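Ravgate Obituaries – README

Hi, and thanks for stopping by. Ravgate is a small collection of newspaper death notices for artists, mostly painters, sculptors and printmakers, that I typed up from clippings my aunt kept in shoeboxes. She ran a frame shop and cut out every notice she came across (even for people whose work she couldn't stand!), so the selection is hers and I've left it alone.

What you get

There are 100 notices, one plain text file each, plus a spreadsheet called notices.csv. The columns are name, age as printed, medium, place of death as printed, survivors, and who announced the death. That last one is my favorite. Sometimes it's a daughter, sometimes a dealer or a lawyer, and every so often it's a neighbor who picked up the phone when the reporter called.

Spelling is kept the way the paper had it. If a headline says "sculpter", the file says "sculpter", and the corrected form goes in the notes column so you can still search for it.

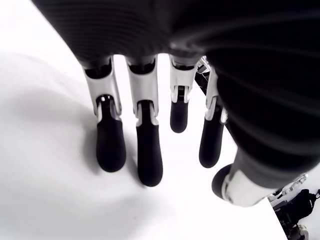 Ages were a bigger headache than I expected. Papers disagree with each other all the time, and one painter is 84 in the morning edition and 86 in the evening one. I kept both, separated by a slash, and you'll need to split that column yourself before you do any arithmetic on it. Blank means the paper didn't say. Please don't turn the blanks into zeros – I did that once and ended up with a very young bunch of painters.

Folders

notices/ holds the text files
tables/ holds notices.csv and the list of mediums
erkach/ holds the 30 notices from the Erkach box
old/ holds version 1, which you probably don't want

The Erkach box is separate on purpose. Those clippings were glued onto card and the glue ate some of the edges, so words are missing. I marked each gap with [gone] and didn't guess. If you can fill one in from a library copy, send it over and tell me which paper it came from. 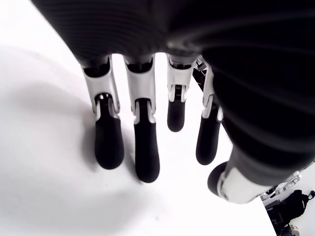 Chih-ming Tse wrote to ask why the survivors column is one long string and whether it could be split into spouse, children and everybody else. Fair question. I tried it on a handful and got stuck on lines like "his companion and her sons", where any box I picked felt like me deciding something about a family. So the string stays whole for now. If you make your own split version, I'd love to link to it from here.

Reading the files

Everything is UTF-8. I use a little script called Plirkadov to pull the files into one table, and it's in the main folder if you want it. It takes 2 arguments, the notices folder and the name of the output file. It's slow and it complains about accents, but it gets there. Any spreadsheet program will open the csv just fine without it.

Known problems

Medium is messy. "Artist" covers a lot of ground, and I only put something narrower when the notice did. There are 4 duplicates where two papers ran the same wire story with different endings, and I kept all of them since the endings are often the good part.

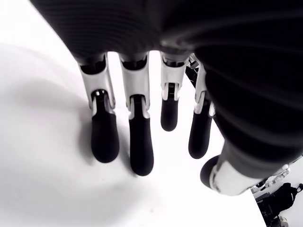

One reader would like the headlines in a column of their own, as the wording changes so much from paper to paper and it's a pain to dig them out of the text files. Yes! That's coming in the next version, which I'm hoping to have up in April. I'm partway through the Kwok box now and adding headlines as I go.

Using it

Use the spreadsheet and my notes however you like. The notices themselves were written by newspaper people, so check with the paper before you reprint one in full. And if somebody in here was your relative and you'd like a correction added, open an issue with the file name and I'll put your wording in the notes column, next to what was printed.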